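What Is a Cell Membrane? (And Why Your Cells Don't Leak)

Quick one today. Cells!

You are made of cells. So is your dog, so is the lettuce in your sandwich. Most are way too small to see. Line up 44 of some kinds and you'd still barely have a speck.

Every cell has an outside edge. That edge is the membrane. Say it: MEM-brain. No brains in it though, sorry.

So what does it do?

It keeps the inside stuff in. It keeps a lot of the outside stuff out. And it lets the right things through, like water, and oxygen, and sugar for energy. Waste goes the other way. Busy, busy, all day and all night, even when your asleep.

What's it made of?

Mostly fat. Yes, fat! Tiny fatty bits called lipids. Each one has a head that likes water and 2 tails that can't stand it. Put a bunch of them in water and they line up by themselves - heads facing the water, tails tucked inside, hiding. You get 2 layers, back to back, like a sandwich with no filling. Scientists call this a bilayer. "Bi" means two, same as in bicycle.

It's super thin. Stack up 1000 membranes and the pile is still thinner than most sheets of paper.

Wait, how does anything get in?

Doors. Poking through the fatty layers are bigger bits called proteins. Some are like tunnels. Some are like a turnstile, one thing at a time. Some only open for one kind of visitor and ignore everybody else. Oxygen is so small it doesn't need a door, it just slips between the lipids.

Danjuma Olaniyan teaches science to our younger readers and he likes to say a membrane is "a crowd, more than a wall." The lipids jiggle and slide past each other the whole time. The proteins drift around too, kind of like boats.

Do plants have them?

Yep. Plants have a membrane AND a cell wall outside it. The wall is stiff. That's part of why celery goes crunch and you don't.
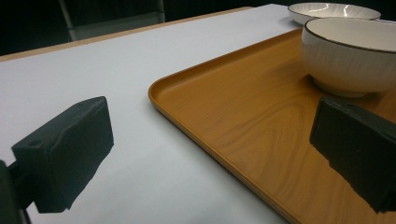 Two gripper fingers, one on each side, at a table.

Try it at home

Get a bowl of water, some dish soap and a loop of string. Ask a grown-up first. Dip the loop, lift it out slow. See the soap film? Soap bits have a water-liking end and a water-hating end too, and they line up in layers. Now wet your finger with soapy water and poke it through. Did it pop? Try agian with a dry finger and write down what happens.

Words to know

Membrane - the thin edge around a cell
Lipid - a fatty bit
Protein - a bigger bit, some of them work like doors
Bilayer - two layers together

Next time: Isla Tosh on what's in the middle of a cell. Send her your questions by the end of August.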